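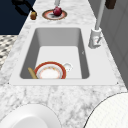
3.2 Washing-up and talk

What delighted us most in the Jestholm diaries was how much conversation gathers round the washing-up. Of 1,494 entries, 74 record a family story told while dishes were being done, and many are wonderfully detailed. Sharifi wrote of a similar pattern among older couples in Semwal, though her diarists rarely noted who was listening. Ours often did. Several also noted the light outside or the state of the weather, and one wrote at length about windows with four panes (Figure 2).
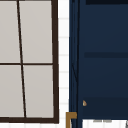

Evening entries were longer than morning ones — a difference we return to in Section 4.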